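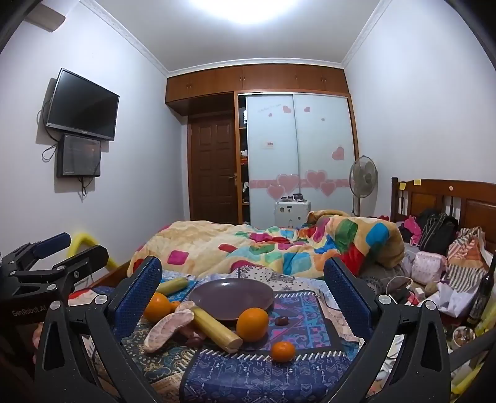 Fruit waiting for its plate: oranges, a small mandarin, pomelo, sugarcane and jujubes on a patterned cloth.

How to Put Together a Winter Fruit Plate (and Eat It in Bed)

There is a stretch of the cold months when I stop wanting dessert and start wanting fruit, and I want it under a quilt. I've been making some version of this plate for years, first in a drafty rental in Gretbridge with one working radiator, and now in a much warmer apartment where I have no excuse at all except that I like it. It takes very little skill, but a few small habits make the difference between a nice evening and sticky pillowcases, so I've written them all down, probably at greater length than a plate of fruit deserves.

What you'll need

Large oranges
A small mandarin or two
A pomelo
A short length of sugarcane, already peeled if you can get it that way
A few dried red jujubes
One round plate, a cloth to go under it, a damp washcloth, and a bowl for peels and pits

My plate is a mauve-purple one that I'm very fond of, and I think orange fruit looks wonderful against it. Use whatever you have. A rim helps, because pomelo drips more than you expect and mandarins like to roll.

Step 1: Lay the cloth first

Do this before any fruit comes into the room. Smooth out a patch of the bed, push the quilt back into a heap, and spread your cloth where you can reach it without leaning. Mine is blue with arrows and diamonds all over it, and a busy pattern like that is very forgiving when it comes to juice. If your bedding is pale, or if you're a guest somewhere, fold a bath towel underneath as well.

Don't worry about tidying the rest of the bed. I used to clear everything off before I'd let myself sit down, the bag and the clothes and the charger, and by the time I finished I'd lost the mood entirely. Just move the electronics well out of the splash zone and carry on.

Step 2: Peel the pomelo

This is the only part that takes real work, so do it at the kitchen counter. Slice off the top cap until you just see the flesh, then score the rind from top to bottom in 4 places. Work your thumbs under the thick white pith and pull each section away. Once it's naked, split the fruit in half with your hands and ease the segments apart.

Now for the membrane, which is tough and rather bitter. Snip along the straight inner edge of each segment with kitchen scissors, then peel the skin back from both sides. With a good pomelo the flesh stays in one handsome piece. With a dry one it crumbles, and you can call it a salad. I like the pink-fleshed kind for looks, though the white ones can be every bit as sweet.

Two segments per person is plenty at first. Wrap what's left and put it in the fridge, where it will keep for a few days.

Step 3: Get the sugarcane ready

If you've never had fresh sugarcane, please try it! You don't swallow it. You bite off a piece, chew until the sweet juice is gone, and put the fibers in your peel bowl. Raw cane has a hard outer skin that I no longer fight with at home. The produce stall at Gistel sells it peeled and cut, and the market usually has it by Thursday. Rinse the pieces, pat them dry, and trim off any end that has gone reddish or smells sour.

Keep them short. A long stick is fun to wave about but very awkward lying down.

Step 4: Wash and dry the rest

Rinse the oranges, mandarins and jujubes and dry them thoroughly with a dish towel. I leave the oranges whole until the moment I want one, since half the pleasure is the smell when the peel breaks. Jujubes have a slim, pointed pit, so nibble around it, and warn anyone who hasn't met one before.

Step 5: Arrange it

Set everything out on the cloth around the empty plate and look at it for a minute. It's much easier to see what you have this way. Put the biggest orange on first, toward the front, and lean the pomelo against it with the curved side down. Tuck the mandarin in front. Lay the sugarcane across at a slant, and drop the jujubes into the gaps last, where that dark red does the most good.

Cleaning up

Empty the peel bowl before you fall asleep. Shake the cloth over the sink, wipe your hands, and check the folds of the quilt for pits. I once slept on a jujube pit all night and blamed the mattress. Orange peels can go on the windowsill to dry, and they make the room smell lovely until morning.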